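Umo Tabletop Tray and Cup Set
Item no. 3142
Sold by Nukidis Home Supply

Overview

The Umo set pairs a shallow rectangular tray with a round open-mouth cup. It is intended for desks, counters and bedside tables where small items need a fixed place. The tray has rounded corners and a raised rim that keeps pens, keys and clips from sliding off. The cup stands upright on a flat base and takes longer items such as brushes, rulers and spoons. The two parts are separate and do not lock together.

Colors

Tray: pink, sage, white
Cup: light gray, white
Any tray color can be ordered with any cup color. Select both before adding the set to the cart. Orders placed without a cup selection ship with light gray.

In the box

Tray
Cup
Self-adhesive feet, sheet of 9
Care card

Use and placement

Place both parts on a flat, dry surface. The feet are optional. On glass or polished stone, fit them to the underside of the tray at the corners and press each one for 6 seconds. The cup accepts 3 feet, spaced evenly near the edge of the base. Spare feet can be kept on the sheet and reused later if the backing is intact.

Do not use the cup for hot drinks. Neither part is rated for oven or microwave use.

Cleaning

Wash by hand with mild soap and a soft cloth. Abrasive pads will dull the finish along the rim. Remove the feet before soaking. 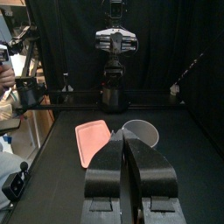 Light colors show ink and coffee marks sooner than dark ones. Wipe spills the same day. For dried ink, use rubbing alcohol on a cloth and rinse with water.

Compatible items

Craddock drawer liner, cut to size, fits the tray floor.
Etau divider, short version, fits across the tray. The long version does not fit.

Returns

Unused sets may be returned in the original box. Trays and cups are also sold singly as replacement parts; use the item number above and add T for tray or C for cup.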